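Robotics club clears the table for a new season

LORKSIDE, Friday, February 22, 2019 - If you walk past the Lorkside robotics club after school, you will probably hear cheering. Students there are deep into their Trikora project, and they can't wait to show it off!

Trikora is all about everyday table chores: picking things up, moving them, putting them back. The students work with hand-held grippers that have soft orange fingertips, and they practice the same moves again and again. So far they have logged 396 practice runs, and they want plenty more before the regional meet at Fastness Hall in November.

"Bottles are my favorite," said Darius Ots, a junior. "You think it's easy until you try it slowly with two fingers. Then you get it right and you want to go again."

Club adviser Piret Raudsepp said a $4,000 grant from the Minhas Fund paid for parts and materials this year. She loves how quickly new members join in - two of them started only last month and already run their own sessions.

The club meets in Room 2 and welcomes students from every grade. Families can stop by any time during practice. 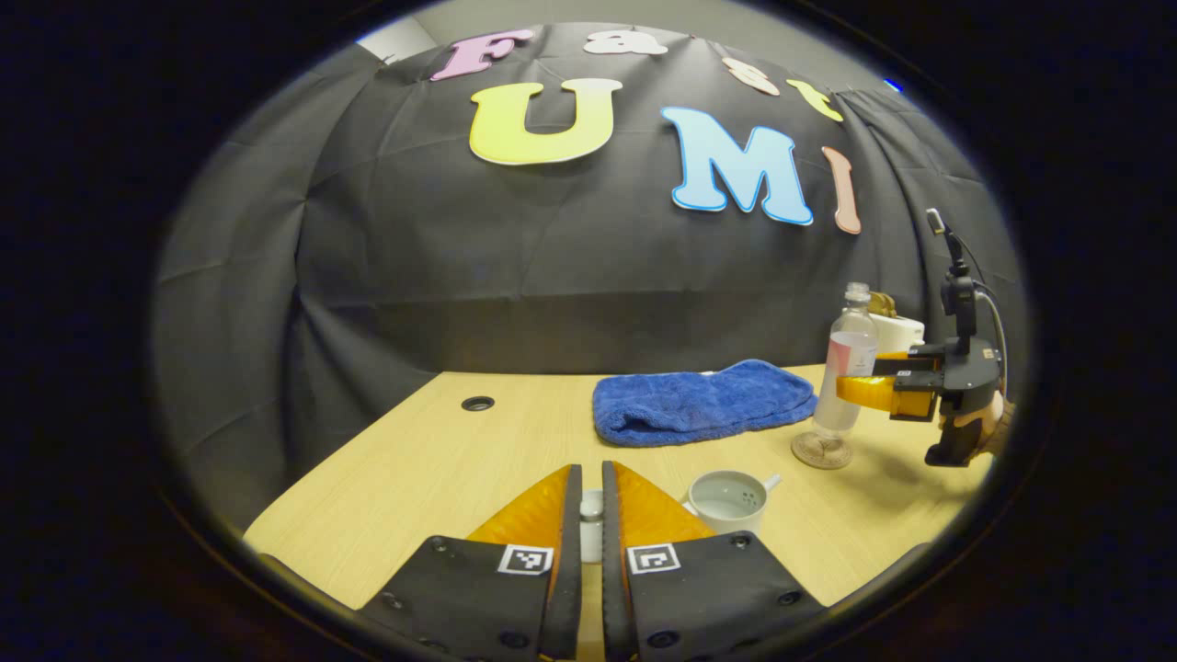
A gripper with orange fingers reaches toward a water bottle at the Lorkside club's practice table.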